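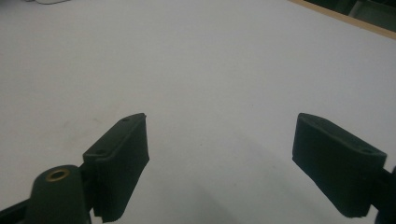

Reading on the Bus: How Students at Kastmont College Use Their Commute

Serena Tedesco and Tincuța Anghel
Project report, Introduction to Social Research
Submitted in April

1. Introduction

Most students at Kastmont College do not live on campus. They come in by bus from Lollummont or from the villages along the Nedelcu road, and many of them spend more than an hour a day sitting down with nothing they have to do. Our instructors often tell us to use this time for course reading. We wanted to find out if students do this, what they do instead, and what makes reading on the bus easier or harder.

We chose this topic because both of us commute. Serena takes the 17 from Lollummont and Tincuța takes the longer route through Hedard, which has one transfer. We had different opinions at the start. Serena reads on the bus almost every day. Tincuța gets motion sick if she looks down for more than a few minutes and listens to recorded lectures when the signal allows it.

Our research questions were:

What do student commuters do during the ride?
Does the length of the ride affect whether they read?
What kinds of course material do they read, and in what form?

2. Background

In class we read several articles on time use and on how people study outside of a library or classroom. Two ideas from the course were useful. The first is that travel time is often treated as lost time in surveys, even when travelers say they value it. The second is that people overstate how much they study when you ask them in a general way ("How often do you read on the bus?") and give more careful answers when you ask about one specific day.

For this reason we asked every student about their most recent ride to campus and did not ask about a usual week until the end of the form. We think this was the best decision we made in the project.

3. Method

We wrote a paper questionnaire with two pages. We handed it out in the student lounge, in the cafeteria line and at the bus shelter by the main gate. The first version had too many questions. We tried it on classmates and some of them stopped at the end of the first page, so we cut the part about phone plans and combined three questions about noise into one.

We received 63 completed questionnaires. We then asked for people willing to talk for longer, and 17 of them agreed to an interview. Interviews lasted up to 30 minutes. We took notes by hand and typed them the same evening. We did not record sound, since the lounge was loud and some people said they would prefer not to be recorded.

We also rode each of the two main routes ourselves with an observation sheet, once in the morning and once after the last afternoon class. On the sheet we wrote down the general activity on the bus (talking, sleeping, looking at a phone, reading on paper) without names or any details that could identify a passenger. The Wednesday morning ride was very full and we could only see the seats closest to us, so the notes from that ride are thin.

Coding the interviews took longer than we planned. We each read all the notes separately and made our own list of themes, then met and compared. We disagreed on what to do with "studying." Serena had counted flash cards and group chats about homework as studying. Tincuța had only counted reading and lectures. In the end we made two categories, one called course reading and one called other course work, and went back through everything.

4. Results

4.1 What students do

The most common activity on the most recent ride was listening to music or a podcast. Messaging came second. Course reading was in the middle of the list, behind sleeping on the morning ride and ahead of it on the ride home. Several people did more than one thing, usually music together with something else.

Many students who said they had not read on their last ride still called themselves people who read on the bus when they reached the general question at the end. This fits what we learned in class about general questions.

4.2 Length of the ride

We expected that students with longer rides would read more. The pattern was not that simple. Students with very short rides almost never read, and they said it was not worth getting anything out of the bag. Students with middle-length rides read the most. Students on the longest rides read less than we expected. In the interviews they told us that they were tired, that the road past Hedard is curvy, and that the transfer breaks the trip into two pieces.

One interviewee on the Hedard route put it this way: "By the time I find my page I have to get off and stand in the cold."

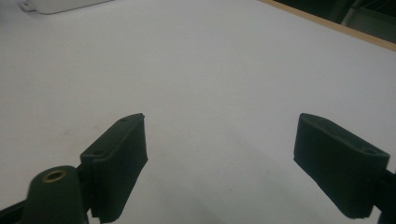
The seat also matters more than the length of the ride for some people. Students who get on at the first stop can choose where to sit, and they have regular places. Those who get on near campus often stand. Nobody we interviewed reads standing up, although two said they look at vocabulary on their phones.

4.3 What they read and how

Paper was more popular than we thought. Students like printed articles for the bus because they can fold them and write in the margins at stops. Textbooks are seen as too heavy. The biology textbook came up again and again - it has 997 pages and there is no cheap digital version. One student told us she cut hers into sections with a box knife and carries one chapter at a time.

Those who read on their phones mostly read short things such as assignment sheets, slides and discussion posts. They complained about files that do not fit the screen and have to be moved from side to side. Scanned chapters were the worst in this respect.

Subjects differed too. History and literature students read on the bus more than students in math or chemistry, who said they need a pencil and a flat surface. A chemistry student said he reads the problem on the bus and thinks about it, then writes it out when he gets to the library. We put this under other course work, but we are not sure that is the right place for it.

5. Discussion

The advice to "use your bus time" works for some students and not for others. It works best for a student with a seat, a ride of medium length and reading that comes in short pieces. For students who feel sick when they read, audio is the main option, and few courses offer any. Tincuța has checked her own four courses and only one posts recordings.

We were surprised by how many people defended doing nothing on the bus. Students who work in the evening said the ride home was the only quiet part of the day. We had written the questionnaire as if reading was the good answer and other activities were a failure to read, and one or two people noticed this and told us so. If we did it again we would change the wording of question 6, which asks "What stops you from reading?" before it asks if the person wants to read.

6. Limitations

Our sample is not random. We handed out forms in places where we spend time, so first-year and second-year students are probably overrepresented. Students who drive were not included at all. We also collected everything in the same part of the semester, before exams, and the answers could be different during finals.

The observation rides were only a small part of the project. It is hard to tell from across an aisle whether a person looking at a phone is reading a chapter or a message, and we marked most of these as "phone, unclear."

7. Suggestions

Instructors could post readings as clean text files as well as scans. Long readings could be marked with stopping points. The library could lend the large textbooks in separate parts, if the publishers allow it. We would also like the bus shelter at Hedard to get a light, because students who transfer there in the dark cannot read while they wait. We sent this last point to the student council with a copy of our results table.

8. Division of work

Serena wrote the questionnaire and sections 1, 3 and 6. Tincuța did most of the interviews and wrote sections 2 and 4. We wrote the discussion and suggestions together. The questionnaire, the observation sheet and the list of themes are in the appendix, in that order.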